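**Subject:** Re: [pantry-list] zip bags or baskets for vegetables?
**From:** Madhu Pant
**Date:** 11/10/2023

Dear all,

Thank you, Tegwen, for your long answer. I keep the part I reply to:

> On the question of bags, I gave up on them in Jimcombe. The vegetables sweat, the bag fogs, and at the end of the week I find a soft carrot at the bottom. I now put everything in open baskets and I am happy. But my kitchen is cold most of the year, so maybe this is not a fair test. What do the others do? And does anybody put onions in with the rest? My mother would never allow it.
>
> Tegwen Bowen

I have read this two times, and I think we do not disagree very much. My kitchen in Rallton is warm, also in March, and the refrigerator is small. So I use both things, the bag and the basket, and the question for me is only what goes where.

My rule is simple. What I will cook in the next two days goes in one clear bag, all together, as a kind of set for one meal. What has to wait goes in the basket. I like a clear bag for this work, as I can see the meal without opening it. When the bag is on the shelf, my husband can also see it, and he does not ask me what we will eat.

The order in the bag matters to me. Heavy and round things go down first, and leaves come last so that they are not pressed. I hold the bag by its top edge while it is being filled, otherwise it falls over and the leaves go under everything. The basket stays close behind, and I take from it what I need.
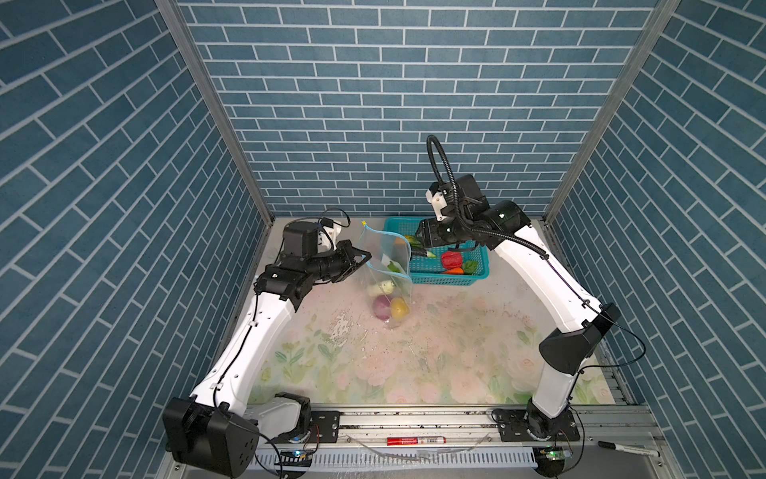 ## What I put in the bag, and what not

- **Round and firm things** go at the bottom, next to each other.
- **Long pale vegetables** go across them. I do not cut them before.
- **Leaves** go on top, with some air around them. I shake them well in the sink and let them dry on a towel first. This was my mistake for years: I packed them directly from the water, and then of course I had the fog that Tegwen describes.
- **Peppers and carrots** I leave in the basket. A pepper takes too much place in a bag, and the carrots stay good for me anyway.

About the onions: Tegwen's mother is right, I think, when it is for a long time. For two days I have never noticed a problem, if the onion has its dry skin and is not cut. A cut onion I put in a jar with a lid. I would not put an onion beside potatoes in any case, but I believe we discussed this already on the list.

## The basket

Somebody asked me privately which basket is the best. I have no strong opinion. A plastic one with small openings is easy to wash, and the air comes in from the sides. I had before a beautiful one from willow, but the carrot tips went through it and it was difficult to clean. The plastic basket I rinse every second week with warm water and a little vinegar.

One more small point is the tablecloth. I put everything on a flowered cloth that can be wiped, because there are always drops and small bits of dirt when one sorts vegetables.

## My questions to you

1. Do you press the air out of the bag before you close it, or do you leave it a little open? I leave it open by the width of one finger, but I have read the opposite advice.
2. How many times do you use the same bag? I wash mine and stop after 7 or 8 times, when the zip does not hold any more.

Tegwen, if you try the bag again with dry leaves, please write how it was.

With kind regards,
Madhu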